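Oletti mini oven review: four months of sausages, toast and the odd disaster

Posted 8/6/18

I put off buying a mini oven for years. I had it in my head that they were for caravans and student digs, and that anything cooked in one would be burnt on top and frozen in the middle. Then our big oven packed up in February, the man who came to look at it sucked his teeth and quoted me more than I'd spent on my last holiday, and suddenly a little cream box for 58 quid looked like a very sensible idea indeed.

So I've had the Oletti since then, and I've used it nearly every day. I did look at the Jeleck first (a friend of my sister's swears by hers) but it only came in black and it was deeper than my worktop would comfortably take. There's also a Pal one that's cheaper still, but the reviews kept mentioning the door dropping off, and I can't be doing with that.

First things first, the looks. I love it! It's a proper soft cream, a bit rounded at the front, with dark glass in the door and a white handle right across it. I was worried it would look like something out of my nan's kitchen, and it does slightly, but my nan had a lovely kitchen. The controls are down the right-hand side, just plain round knobs, and that was a big selling point for me. I don't want to press a button fourteen times to make cheese on toast. You turn one and it's on.

One tiny moan while I'm on the subject. There's a sticker at the top right corner, and I've picked at mine with a fingernail, tried washing-up liquid, tried a bit of cooking oil on kitchen roll, and it has come off in about a hundred little white flecks. Use a hairdryer on yours and save yourself the bother.

Now, the cooking. I'll start with sausages as that's what mine mostly gets used for. You get a ribbed metal tray and a wire rack, and I've done them on both more times than I care to admit. On the tray they sit in their own fat and go sticky and brown underneath, which is how I like them, but you do have to get in there and turn them halfway through or you end up with one dark stripe and three pale sides. The ribs on the tray are supposed to help the fat run off. They do help a bit. They also give the grease lots of lovely little channels to bake itself into. 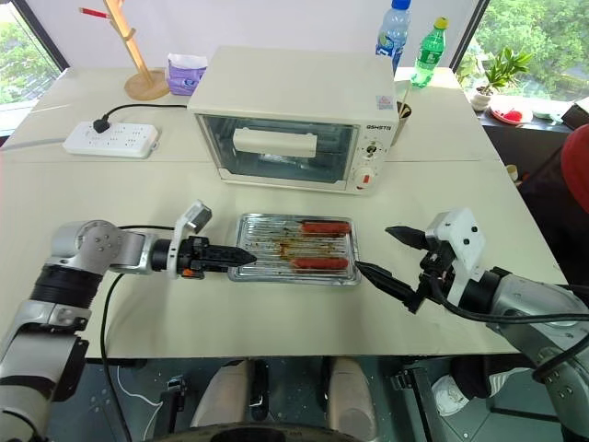 Cleaning that tray is the worst thing about owning this oven, and I want to be quite firm about it. If you leave it until the next morning you will be there with a scourer for ages, swearing. What works for me is boiling water and a squirt of washing-up liquid the minute the food's off it, then leaving it flat in the sink while I eat. Even so, mine has gone streaky and I've given up expecting it to look new. I bought a spray called Herkolex that was meant to lift burnt-on fat. It smelt like a swimming pool and shifted maybe half of it, so I wouldn't rush out for that. Lining the tray with foil does the trick if you can be bothered, only then you lose the ridges and everything slides about.

The rack is a different story. Sausages cook more evenly on it, the heat gets all the way round, and you hardly need to turn them. I was nervous they'd roll off through the front when I opened the door but they tend to stay put across the wires. The catch is the drips! Put the tray on the shelf below, or at least a bit of foil, or the fat goes straight down onto the bottom and smokes the kitchen out. I found this out with the windows shut, and I had the alarm going and the dog under the stairs.

Toast is fine. It's slower than a toaster, and the slices at the back come out a shade darker than the ones at the front, but you can do crumpets, thick-cut bread, half a baguette, all the things that get stuck in a normal toaster. Cheese on toast is superb. Frozen chips are decent as long as you only do a single layer. Fish fingers, lovely. I tried a small sponge cake and it domed up like a hat and cracked, so I cut the top off and covered it in icing and no one was any the wiser. Jacket potatoes take for ever, start them in the microwave.

About the door, as I know it's something people ask. It hinges at the bottom and folds right down, and you need to leave space for that. I hadn't thought about it at all. I'd shoved the oven near the front of the worktop, opened the door and knocked a mug clean into the sink. Push it well back so there's clear surface in front and you'll be much happier, with somewhere to put your plate as well once the door's shut again.

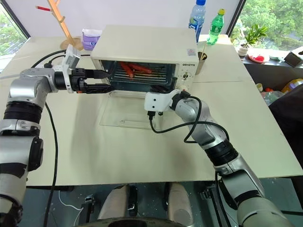
It's reassuringly solid, that door, considering what I paid. It drops smoothly and mine hasn't gone wonky yet. I wouldn't rest a heavy dish on the glass though, and I wouldn't touch it either as it gets fiercely hot. So does the top. Don't be tempted to use it as a shelf, however handy that flat bit looks (I melted the corner of a bread bag on mine and it took some scraping).

Getting things in and out takes a bit of practice. With a full-size oven you can reach in with both hands and great big gloves. With this you've got a much smaller gap to work in and my oven gloves are like boxing mitts, so I kept nudging the sides. I've gone over to long tongs for sausages and a folded tea towel for pulling the rack out, and that's been miles easier. It does come with a little wire handle for lifting the tray, but I find it feels wobbly with anything heavy on board.

The cable on mine is on the short side, so check where your nearest socket is before you decide where it's going to live. Mine ended up by the bread bin, when I really wanted it by the window.

I did have one dealing with customer service. The bottom knob was stiff when it arrived and I couldn't get it round without holding the oven still with my other hand. I emailed, got a reply in 2 days with the reference 3349 on it, and a replacement knob came in a jiffy bag the week after. Pulled the old one off, pushed the new one on, sorted. No arguing, no asking me to post anything back, so full marks there.

Would I buy it again? Yes, I think I would, and my big oven still isn't fixed, so make of that what you will. For one or two people who eat a lot of sausages it's brilliant. For a family of five with a Sunday roast to get on the table, you'll want something bigger.

4 stars from me. I've knocked one off for the tray.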